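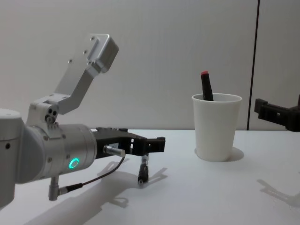 Abb. 1: Weißer Pappbecher auf der Tischplatte

Projektbericht Grateo
Pappbecher als Ablage auf gemeinsam genutzten Arbeitstischen
Abgabe: Dienstag, 3. März 2026

1. Ausgangslage

Die Arbeitstische im Projektraum werden von mehreren Gruppen nacheinander benutzt. Jede Gruppe bringt Stifte, Klebeband, Schrauben und andere Kleinteile mit, und ein Teil davon bleibt am Ende liegen. Zu Beginn des Semesters standen auf den Tischen Schalen aus Kunststoff. Sie waren breit und flach und nahmen viel Fläche weg. Außerdem landete alles zusammen in derselben Schale, so dass man zum Suchen den ganzen Inhalt auskippen musste.

Im Projekt Grateo haben wir untersucht, ob sich einfache Pappbecher als Ersatz eignen. Die Becher sind leicht, brauchen wenig Stellfläche und lassen sich beschriften. Uns interessierte, wie stabil sie stehen, wie lange sie halten und ob die Leute die Sachen nach der Arbeit auch wieder hineinlegen.

Nicht untersucht wurden Becher mit Getränken. Die gehören laut Raumordnung auf das Regal neben der Tür. Dass sich beides verwechseln lässt, wurde im Versuch allerdings zu einem Thema, siehe Abschnitt 5.

2. Material

Verwendet wurden 60 weiße Pappbecher ohne Aufdruck. Wir haben sie ungebraucht vom Café Thepsuriya bekommen, das sie aus einer angebrochenen Lieferung abgegeben hat. Deckel waren keine dabei und wurden auch nicht benötigt.

Zum Beschriften haben wir zwei Verfahren verglichen: direkt mit Faserstift auf die Pappe und mit Klebestreifen der Sorte Dernilix. Die Streifen kleben auf der glatten Außenseite gut, sind aber etwas steif und stehen an der Rundung ab, wenn man sie quer anbringt. Längs geklebt gab es das Problem nicht, dafür ist die Schrift dann schlechter zu lesen.

Die Tischplatten sind weiß und glatt. Auf einem Teil der Tische lag bei Projektbeginn noch eine Unterlage von Tronness, die wir für die Standversuche abgenommen und später wieder aufgelegt haben. Auf der Unterlage rutschen die Becher weniger, man kann aber schlechter wischen.

3. Vorgehen

Der Versuch lief im Februar an 12 Nutzungstagen. Insgesamt haben 19 Studierende teilgenommen, die ohnehin im Raum gearbeitet haben. Sie wurden vorher informiert, dass die Ablage auf den Tischen umgestellt wird, bekamen aber keine genaue Anweisung, wie sie die Becher benutzen sollten.

Auf jeden Tisch kamen mehrere Becher mit unterschiedlichem Inhalt. Lange Teile wie Stifte und dünne Werkzeuge wurden von kurzen getrennt. Der Platz in der Mitte vor der sitzenden Person blieb in der ersten Woche frei, die Becher standen hinten an der Tischkante. In der zweiten Woche durften alle selbst entscheiden, wo sie stehen.

Am Ende jedes Termins wurden 20 Minuten für das Aufräumen eingeplant. Wir haben danach notiert, ob der Becher an seinem Platz stand, ob der Inhalt zur Beschriftung passte und ob etwas daneben lag.

Für den Standversuch wurde ein leerer Becher auf die blanke Platte gestellt und seitlich mit einem Lineal angeschoben, einmal unten am Boden und einmal oben am Rand. Danach wurde derselbe Versuch mit gefülltem Becher wiederholt. Eine Kraftmessung haben wir nicht durchgeführt. Die Ergebnisse sind deshalb nur als Vergleich der Becher untereinander zu verstehen.

4. Ergebnisse

Leere Becher fallen leicht um. Wird unten geschoben, rutscht der Becher auf der glatten Platte meistens nur weg. Wird oben am Rand geschoben, kippt er. Mit kurzen Kleinteilen am Boden steht er deutlich sicherer. Mit langen Stiften wird es wieder schlechter, der Schwerpunkt liegt dann höher und die Stifte lehnen sich alle auf eine Seite. Geholfen hat es, zwei Becher ineinander zu stecken und zwischen die Böden eine Lage feuchtes und wieder getrocknetes Papier zu legen. Das Ganze wird dadurch schwerer, aber auch mühsamer in der Herstellung. Wir haben es deshalb nur bei den Stiftbechern gemacht.

Beim Greifen ist die Wandstärke wichtig. Ein einzelner Becher gibt nach, wenn man ihn in halber Höhe anfasst und zudrückt. Nahe am oberen Rand ist er fester. Nach häufigem Anfassen bekam die Pappe an immer denselben Stellen Knicke. Ein geknickter Becher steht noch, lässt sich aber nicht mehr sauber stapeln. Die doppelten Becher hatten am Ende weniger Knicke als die einfachen. 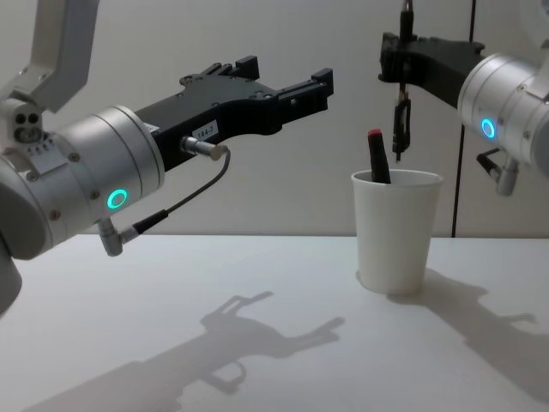

Wie viel Platz vor der arbeitenden Person frei bleibt, hatte einen größeren Einfluss als erwartet. Solange die Becher hinten standen, wurde kaum einer umgestoßen, dafür legten viele ihre Sachen erst einmal vorne ab und räumten sie am Schluss gesammelt ein. Dabei geriet einiges in den falschen Becher. In der zweiten Woche wanderten die Becher nach vorne und zur Seite. Der Inhalt stimmte besser mit der Beschriftung überein, aber es fielen mehr Becher um. Einige Teilnehmende haben dann von sich aus einen Becher vorne behalten und die übrigen wieder nach hinten gestellt. Diese Anordnung hat sich bis zum letzten Tag gehalten.

Einzelne schlanke Gegenstände wurden oft neben dem Becher aufrecht hingestellt, wenn sie von selbst stehen. Das sieht ordentlich aus, die Teile fallen beim Wischen aber als Erstes um und rollen über die Kante. Für sie wäre ein flacher Halter besser als ein Becher.

Die Beschriftung mit Faserstift blieb gut lesbar. Von den Dernilix-Streifen hatten sich am Ende mehrere an einer Ecke gelöst, abgefallen ist keiner. Für den Dauerbetrieb würden wir den Stift nehmen, auch wenn man den Becher dann nicht umwidmen kann.

5. Probleme

Am dritten Tag wurde in einen beschrifteten Becher versehentlich Wasser gefüllt. Der Inhalt, Büroklammern und Reißzwecken, musste getrocknet werden. Danach haben wir die Beschriftung an zwei gegenüberliegenden Seiten angebracht, und es kam nicht wieder vor. Weiße Becher ohne Aufdruck sehen nun einmal aus wie Trinkbecher. Farbige wären eindeutiger gewesen, standen uns aber nicht zur Verfügung.

Auf der weißen Platte sind weiße Becher außerdem schlecht zu erkennen, wenn man von oben schaut und das Licht flach einfällt. Dunkle Gegenstände findet man sofort, den Becherrand übersieht man. Wir haben überlegt, den Rand mit einem dunklen Strich zu markieren, haben es aber im laufenden Versuch gelassen, um die Bedingungen nicht noch einmal zu ändern.

Die Notizen nach dem Aufräumen wurden von wechselnden Personen gemacht und sind nicht ganz einheitlich. Manche haben einen Becher, der eine Handbreit verschoben war, als »am Platz« gewertet, andere nicht. Wir verzichten deshalb auf eine Auswertung in Prozent.

6. Weiteres Vorgehen

Die Stiftbecher bleiben vorerst auf den Tischen. Für Schrauben und andere schwere Kleinteile gehen wir zurück zu einer kleinen Schale, allerdings mit Trennwänden. Die unbenutzten Becher liegen gestapelt im Schrank, die geknickten wurden entsorgt.

Offen ist noch, ob die Unterlagen von Tronness dauerhaft auf den Tischen bleiben. Für die Becher wären sie günstig, beim Putzen stören sie. Das soll mit den anderen Gruppen besprochen werden, bevor neue Halter für die schlanken Teile gebaut werden.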